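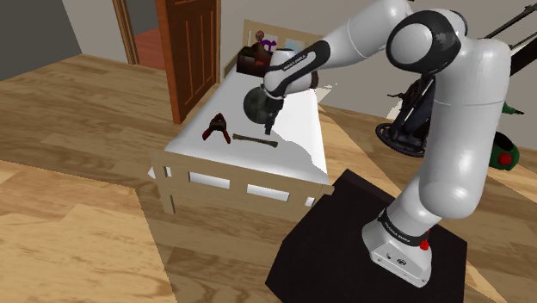
*Simulated bedroom, with the arm reaching down to a round object on the bed.*

The project lead at Koval would like me to stop using the word "fake". The bedroom on her screen has a door, a plank floor and a bed with a spring clamp lying on it, and none of it exists. "It's practice material," she says. "You don't call a flight simulator fake."

Her team in Kescombe gathers examples for Lustance, a system meant to learn how to pick things up by studying attempts at picking things up. Each attempt lasts 20 seconds. Someone steers the arm, the software records it, and the objects are shuffled for the next go. A shift produces 45 examples.

I ask who keeps a clamp on their bed. "Nobody. We want odd combinations. If it only ever sees tidy rooms, it learns tidy rooms."

Fair enough, but a simulated mattress gives only as much as its programmers decided it should. She concedes this more readily than I expected. "Contact is the weak point. Soft things especially."

So how often does it work on a real arm? The last trial, at Grorkska, ran to 40 grasps. She won't give me the score. "Better than the 3 we managed in spring," she offers, and asks whether I'd like to have a go at steering. I drop the first object twice.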